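Progress report to the Grorkgate Community Fund
Project: Celebration linen library, Rodlow Hall
Prepared by the project coordinator, 14 April 2024

## Where we are

The linen library has been lending from the back room at Rodlow Hall for most of the grant period. It lends tablecloths, banners, backdrops and covers to families holding weddings, birthdays, naming days and funerals, at a small fee or no fee. The grant paid for shelving, a second-hand press, storage tubs, labels and wages for one part-time worker.

The catalogue now holds 673 pieces. When we applied we had a few boxes left over from the Praklow Street centre and no list of what was in them. Every piece now has a number, a measured size, a fibre type where we could work it out, and a note on stains and repairs.

In this period we filled 58 bookings. Three were cancelled by the borrower and we refunded the fee in each case. Weddings made up the largest share, followed by significant birthdays.

## Sorting and storage

The first round of sorting was done by colour. It looked tidy but it was no use at the counter. People ask for a size or an occasion, and white tablecloths for a banquet were ending up beside white christening covers. We re-sorted by occasion in the second half of the period, then by size within each occasion. This took longer than planned and pushed the repair work back.

Plain tablecloths are now folded in thirds and stacked on the open shelves. Printed and textured pieces are kept in tubs with acid-free tissue between layers. We would like to roll the largest ones, but the tubes we ordered from Afridi Supplies came in too short and have gone back. Until the right length arrives, the large pieces stay folded and we refold them along new lines every few weeks.

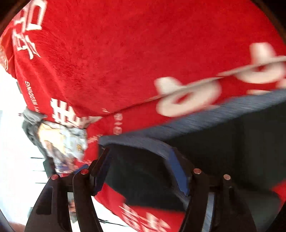 Wedding cloths have needed the most work of any group. They tend to be big and they are borrowed for one day, then come back bundled in a bag. Red is the colour we are asked for most, and we are short of it in the months people like to marry. The printed red cloth, with the white Chinese characters and the small "HAPPY WEDDING" lettering, is typical of what we have to look after: a soft, velvet-like surface that shows every crease, and printing that we don't want to put under a hot press. We have settled on steaming these from the back and hanging them overnight before they are folded. Cloths with a raised or fuzzy surface are brushed in one direction first.

Several families have asked us what the characters on a particular cloth say before they book it. We did not record this in the first catalogue and we should have. A reader from the Praklow Street language group is going through the printed pieces with us, and the wording and a translation will be added to each entry. We expect to finish this by June.

## Cleaning and repairs

Most tablecloths are washed in-house. Anything velvet-like, beaded or with a printed design goes on a separate list and is spot cleaned by hand, or sent out if the mark is bad. The cost of sending out has been higher than we budgeted. Candle wax and red wine are the main causes.

There are 24 pieces waiting for repair. Nearly all are loose hems and small tears at the corners - the result of cloths being pinned or taped to walls. We have put a note about pins and tape in the borrowing form, and hanging clips now go out with every backdrop.

## Spending

Shelving, the press and the labels are fully paid. The tub order came in under the estimate, and we ask permission to move the difference to the cleaning line. Wages are on track. The Afridi Supplies refund has not come through yet and is shown as outstanding in the attached sheet.

## Next period

- Finish translations for the printed pieces
- Clear the repair list
- Get the correct tubes and roll the large backdrops
- Buy more red tablecloths in the long banquet size
- Photograph the remaining uncatalogued donations from Praklow Street

We also want to open one evening a week, as people who work full time have trouble reaching us during the day. This can be covered from existing wages if the fund agrees to a change in hours. Please let us know if you need the request in a separate letter.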